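유리컵 잡기로 두 그리퍼를 비교하는 방법 (손목 카메라 사용)

작성: Zohreh Nouri
2023년 12월 14일 목요일
분류: 로봇 팔 / 그리퍼 / 튜토리얼

우리 작업실에서는 9월부터 Novo 팔에 두 종류의 그리퍼를 번갈아 달아 보고 있습니다. 하나는 Bitcombe의 그리퍼이고, 다른 하나는 Yuan의 그리퍼입니다. 사양표를 읽으면 둘이 아주 비슷합니다. 그런데 투명한 유리컵을 잡아서 커피 머신 아래에 대는 일을 시켜 보면 차이가 꽤 잘 보입니다. 같은 비교를 해 보고 싶은 분을 위해서 순서를 적습니다. 한국어는 제 모국어가 아니므로 이상한 표현이 있으면 댓글로 고쳐 주세요.

왜 커피 머신인가

처음에는 나무 블록과 플라스틱 병으로 시험했습니다. 두 그리퍼 모두 잘 잡았고, 그래서 배운 것이 거의 없었습니다. 유리컵은 미끄럽고, 투명해서 카메라가 잘 못 봅니다. 커피 머신은 크롬 부분이 주변을 거울처럼 비추기 때문에 비전 쪽에도 어려운 대상입니다. 또 추출구 아래 공간이 좁아서 그리퍼의 몸통 크기가 바로 문제가 됩니다. 집에서 쓰는 보통 기계면 충분하고, 버튼이 하나라도 있으면 됩니다. 버튼은 사람이 눌러도 괜찮습니다.

필요한 것

- 로봇 팔 (우리는 Novo를 썼습니다)
- 비교할 그리퍼 두 개와 각각의 장착판
- 그리퍼 가까이에 고정할 작은 카메라
- 제어 프로그램 (우리는 Grandetti를 썼습니다. 위치와 전류를 기록할 수 있으면 다른 것도 됩니다)
- 두꺼운 유리컵 몇 개, 모두 같은 모양으로
- 커피 머신, 마른 수건, 보안경
- 비상 정지 버튼. 손이 닿는 곳에 두십시오.

얇은 와인잔은 쓰지 마십시오. 저는 한 번 써 봤고 그날 오후는 청소만 했습니다.

1단계. 책상과 머신을 고정하기

커피 머신을 팔이 닿는 거리의 책상 위에 놓고, 바닥 네 모서리의 위치를 테이프로 표시합니다. 그리퍼가 머신을 살짝만 밀어도 다음 시험부터 좌표가 맞지 않습니다. 저는 처음에 표시를 안 해서 하루치 기록을 버렸습니다.

머신의 전원 케이블은 책상 뒤쪽으로 보내십시오. 팔의 케이블과 같은 쪽으로 지나가면 손목이 돌 때 서로 걸립니다. 머신 앞쪽에는 아무것도 두지 않는 것이 좋습니다. 컵을 빼는 경로가 생각보다 넓은 공간을 씁니다.

2단계. 카메라를 달기

카메라는 그리퍼 손목에 달고 컵과 추출구가 동시에 보이게 각도를 맞춥니다. 이때 그리퍼 몸통이 화면의 아래쪽을 많이 가리는 것은 정상입니다. 중요한 것은 컵의 윗부분 테두리가 전부 보이는가입니다. 테두리가 보이면 컵이 기울었는지 나중에 확인할 수 있습니다.

프레임 속도는 30으로 맞췄습니다. 자동 노출은 끄십시오. 크롬 표면이 화면에 들어올 때마다 밝기가 바뀌고, 그러면 컵의 경계가 사라졌다가 다시 나타납니다. 천장 조명이 책상에 반사되어 하얀 점이 생기는 것은 괜찮습니다. 다만 그 점이 컵과 겹치면 조명의 방향이나 책상의 위치를 조금 바꾸어 주십시오.

그리퍼를 바꿀 때 카메라도 같이 떼어야 하는 구조라면, 브래킷의 나사 위치를 사진으로 찍어 두십시오. 두 그리퍼의 카메라 각도가 다르면 영상 비교는 의미가 적습니다. Dorothy Oakley가 우리 브래킷에 기준선을 긁어서 표시해 주었는데, 이것이 제일 편했습니다.

3단계. 열림과 닫힘 값을 정하기

Grandetti에서 수동 모드로 들어가서 그리퍼를 천천히 움직입니다. Bitcombe 그리퍼에서 우리가 쓴 값은 다음과 같습니다.

컵에 접근할 때의 열림 위치: 1,052
컵에 닿고 조금 누르는 위치: 1,734

이 숫자는 엔코더 값이고, 우리 컵과 우리 손가락 패드에만 맞습니다. 그대로 복사하지 마시고 꼭 직접 찾으십시오. 찾는 방법은 이렇습니다. 빈 컵을 책상 위에 놓고, 그리퍼를 조금씩 닫으면서 전류 그래프를 봅니다. 전류가 올라가기 시작하는 점이 접촉점입니다. 거기에서 아주 조금 더 닫고, 컵을 손으로 돌려 봅니다. 컵이 손의 힘으로 쉽게 돌면 더 닫습니다. 그리퍼의 전원이 들어온 상태이므로 손가락을 패드 사이에 넣지 마십시오.

Yuan 그리퍼는 엔코더의 단위가 다릅니다. 그래서 위치 값끼리 비교하면 안 되고, 전류와 영상으로 비교해야 합니다. 저는 이것을 늦게 알아서 표를 다시 만들었습니다.

4단계. 접근 경로를 가르치기

경로는 네 점이면 충분합니다. 대기 위치, 머신 앞, 추출구 아래, 그리고 컵을 내려놓는 곳입니다. 빈 컵을 잡은 채로 수동으로 각 점에 가서 저장합니다.

머신 앞에서 추출구 아래로 들어가는 구간은 직선 이동으로 하십시오. 관절 이동으로 하면 팔이 짧은 호를 그리고, 컵의 테두리가 추출구에 부딪힐 수 있습니다. 속도는 가장 느린 설정부터 시작합니다. 추출구와 컵 사이에는 손가락 하나 정도의 여유를 두면 좋지만, 기계에 따라 다릅니다. 너무 멀면 커피가 튀고, 너무 가까우면 컵을 뺄 때 닿습니다.

이 구간에서 그리퍼의 몸통이 머신의 받침이나 옆면에 가까워지는지도 보십시오. Bitcombe는 몸통이 넓어서 손목을 조금 돌려야 들어갔습니다. Yuan은 몸통이 좁지만 손가락이 길고, 그래서 컵의 무게가 늘어날 때 끝이 더 흔들립니다.

5단계. 물로 먼저 시험하기

커피를 넣기 전에 물만 추출해 보십시오. 그리퍼는 컵을 계속 잡고 있어야 합니다. 추출이 끝나면 2초를 기다리고 컵을 뺍니다. 기다리지 않으면 마지막 방울이 그리퍼 위에 떨어집니다. 우리 그리퍼는 둘 다 방수가 아니므로, 수건을 잘라서 윗면에 붙이고 물 시험을 했습니다. 경로가 믿을 만하면 수건을 떼십시오. 수건이 카메라를 가리는 일이 자주 있었습니다.

물 시험에서 확인할 것:

- 컵이 패드 안에서 아래로 미끄러지지 않는가
- 테두리가 수평으로 남아 있는가
- 추출 중의 진동 때문에 전류 값이 흔들리지 않는가
- 뺄 때 컵이 추출구에 닿지 않는가

하나라도 문제가 있으면 3단계로 돌아갑니다. 힘을 더 주는 것보다 패드를 바꾸는 것이 먼저입니다. 우리는 실리콘 패드로 바꾼 뒤에 닫힘 값을 낮출 수 있었습니다.

6단계. 커피로 시험하고 기록하기

물 시험이 끝나면 같은 경로로 커피를 추출합니다. 투명한 컵은 비어 있을 때 카메라에 잘 안 보이지만, 바닥에 커피가 조금 고이면 갑자기 경계가 잘 잡힙니다. 그래서 컵 검출 프로그램을 같이 시험하는 분은 빈 컵의 영상과 커피가 있는 컵의 영상을 따로 평가하십시오. 둘을 섞으면 결과가 실제보다 좋게 나옵니다.

컵의 옆면에 작은 흰색 라벨을 붙이는 것도 도움이 됩니다. 라벨이 화면에서 움직이면 컵이 돌았다는 뜻입니다. 글자는 카메라로 읽을 필요가 없고, 라벨의 위치만 보면 됩니다. 라벨은 패드가 닿지 않는 높이에 붙입니다. 패드 밑에 들어가면 마찰이 달라집니다.

매번 기록할 것은 그리퍼 이름, 패드 종류, 닫힘 위치, 잡고 있는 동안의 전류, 라벨이 움직였는지, 그리고 사람이 멈추었는지입니다. 사람이 멈춘 시험도 꼭 남기십시오. 우리는 처음에 이런 시험을 지웠고, 그래서 Yuan의 첫 주 결과가 너무 좋아 보였습니다.

우리의 지금까지의 의견

Bitcombe는 컵을 감싸는 면이 넓어서 추출 중의 진동에 강했습니다. 좁은 곳에 들어갈 때는 불편하고, 손목 카메라의 시야도 많이 가립니다. Yuan은 접근이 쉽고 영상이 깨끗하지만, 컵이 무거워지면 라벨이 조금씩 돌아갔습니다. Dorothy는 Yuan에 짧은 손가락을 달면 해결된다고 생각합니다. 저는 아직 잘 모르겠습니다. 손가락이 짧으면 몸통이 머신에 더 가까이 가야 하고, 그러면 좁은 몸통의 장점이 줄어듭니다.

제어 쪽에서는 Grandetti의 전류 기록이 두 그리퍼에서 같은 간격으로 저장되는지 먼저 확인하십시오. 우리는 Yuan 쪽의 간격이 기본 설정에서 더 길었고, 짧은 미끄러짐이 그래프에 나오지 않았습니다. 설정 화면의 기록 항목에서 두 장치를 같은 값으로 바꾸면 됩니다.

자주 생기는 문제

크롬 부분에 비친 물체를 프로그램이 컵으로 잘못 인식합니다.
검출 영역을 추출구 아래로 제한하십시오. 주변의 상자나 선반을 치우는 방법도 있지만, 방의 벽과 가구까지 비치기 때문에 전부 없애기는 어렵습니다.

컵을 놓을 때 한쪽 패드에 붙어서 기울어집니다.
패드에 커피가 말라서 붙은 경우가 많았습니다. 젖은 천으로 닦고 완전히 말린 다음 다시 하십시오. 그래도 같으면 여는 속도를 낮춥니다.

같은 값인데 오후에는 더 세게 잡는 것 같습니다.
모터가 따뜻해지면 전류가 변합니다. 두 그리퍼를 비교할 때는 쉬는 시간도 같게 하는 것이 공평합니다.

컵을 내려놓는 동작에 대해서도 조금 적겠습니다. 커피가 들어 있는 컵은 책상에 닿기 직전에 속도를 한 번 더 낮추고, 닿은 뒤에 그리퍼를 바로 열지 않습니다. 먼저 전류가 떨어지는 것을 보고, 그다음에 열림 위치로 갑니다.
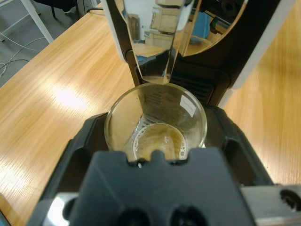
여는 동작은 두 단계로 나누는 것이 안전합니다. 처음에는 패드가 유리에서 떨어질 만큼만 열고, 잠깐 멈춘 뒤에 끝까지 엽니다. 팔을 뒤로 빼는 명령은 그리퍼가 완전히 열렸다는 신호를 받은 다음에 보내십시오. Yuan에서는 이 신호가 기본으로 꺼져 있으니 장치 설정에서 켜야 합니다.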